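Hnat Semeniuk had the number up on the wall before anyone sat down. 2425 grasps, 119 misses.

"Under five percent," he said.

Marichka Zinchenko did the sum on her sleeve with a fingernail. It came out right, and that annoyed her. She had come up from Hotholm to review the Skosel method, and she had hoped for a mistake she could find before lunch.

"Same block every time?"

"Same block. The policy learns to center itself from the wrist view alone. No depth, no model of the object."

"And the lights?"

"What about them?"

"Did you move them?"

Hnat looked at Cathal Gilmartin, who looked at his coffee. The paper had 30 pages and two of them were about lighting – both of them about how steady it was.

"Then maybe it never learned the block," she said. "Maybe it learned where its own shadow falls."

"That's a theory."

"So is yours."

Cathal put down the cup and brought up the wrist view from the morning run.

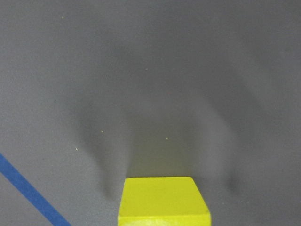 "What would change your mind?" Hnat asked.

"Move the lamp and run the whole set again, with the same weights and no retraining."

He wrote it down, slowly, in very small letters. It would take them until almost the end of the month, and the draft was due at Mostutel on 25th May. Cathal had already gone to find the stepladder.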